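## Section 7: Closing the fingers for the first time

Okay, by now you've got both arms bolted down and the Drestari controller talking to them. This is my favorite part of the whole build! It's also where I pinched two wires flat on my first try, so go slow.

1. Press the stop button and check that it really kills the motors. Do it again for the other arm.
2. Clear your tools off the table. Leave a few light things on it to aim at later (a mug, a plate, something soft).
3. Open the Mushi panel, pick one arm, and set the speed limit to 2.
4. Raise the wrist until the fingertips have air under them, then type 2,000 in the grip box and hit Enter. The fingers should come partway in.
5. Step up to 4,000 a little at a time. Stop when the tips are close together with a sliver of daylight between them.
6. Save it as your "closed" position and do the second arm.

**Caution:** Keep your own fingers out of there, even at speed 2. A slow pinch is still a pinch.

**Note:** The wrist cameras sit so close that the housing fills a big part of the view. You want the fingertips and a good bit of tabletop showing past it.
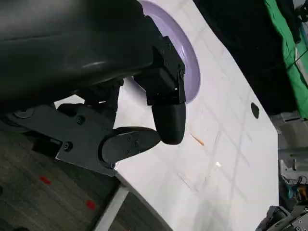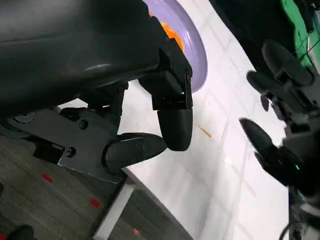
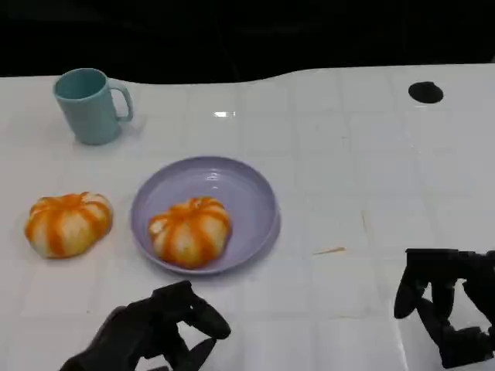

If one fingertip comes in lower than the other, loosen the bracket screws half a turn, nudge it, and snug them back up. I used to crank mine down hard and stripped one. Tamsin Mahmoud from our shop lent me a short-handled hex key after that, and I haven't stripped any since (I still have her key, sorry Tamsin).

7. Run the Semow hold routine with both arms hovering over the table and watch for a minute. A tiny wiggle is fine. If it buzzes, drop the gain one notch and run it again.
8. Write your closed numbers on tape and stick it to the controller box. The Vulance motors I bought forget them after a firmware update, and I've redone this section more times than I'd like.

**Note:** Don't try to pick anything up yet. Grip force is set in the next section, and until then the software will happily squash whatever you hand it.

Last edited 11/27/20. I'll add the part about swapping finger pads in December, once my spares get here.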